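Filed under: Kitchen & Pantry > Snacks & Lunchboxes

How I Keep Homemade Crackers Crisp (Even Through a Humid Summer)

4/23/19

I've been baking our crackers since March and the baking was never the hard bit. The hard bit was opening the tin two days later and finding a pile of sad, bendy cardboard. So I mucked around with it for a few weeks and now I've got a routine I'm pretty happy with!

First up, roll them thinner than you reckon you should. I go for 2 mm, and I use a cheap set of Kairys rolling guides from the op shop (two bits of flat timber either side of the dough would do the same job). Prick them all over with a fork, then bake at your usual temperature until the edges colour. Mine take 14 minutes.

Now, don't take them out. Turn the oven off, prop the door open with a wooden spoon and leave them in there for 30 minutes. The leftover heat dries the middles, and this one change made more difference than anything else I tried.

After that they go on a wire rack till they're stone cold. I got impatient once and bagged them slightly warm, and the whole lot sweated overnight. Never again.

For storage I've used a Clesten tin, which looks gorgeous but has a lid that doesn't quite seal, and plain clear bags, which win every time. Squeeze the air out, fold the top over twice and clip it. If it's properly sticky weather I chuck in one of those little food-safe drying sachets as well. Keep them well away from the kettle and the dishwasher, and don't store them with anything moist, like cut fruit or cheese. They'll stay snappy for up to 5 days.

If they do go soft, spread them on a tray and pop them in a low oven for a few minutes, then cool them on the rack again. Mine come back nearly as good as new, though the cheesy ones can catch, so hover a bit.
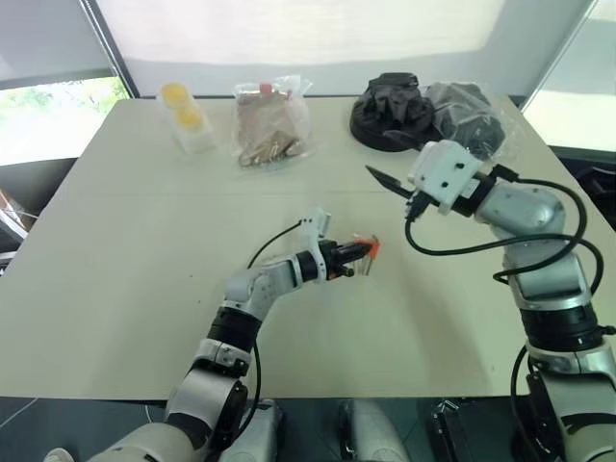 Bought biscuits get the same treatment at our place, by the way. Once the packet's open I tip them straight into a bag and clip it, and the rosemary ones from Terkov keep beautifully like that.

Recent posts
Seeded Crackers With Leftover Sourdough Starter
Is the Grollulon Benchtop Oven Worth the Money?
Freezing Biscuit Dough in Logs
What I Pack for a Long Car Trip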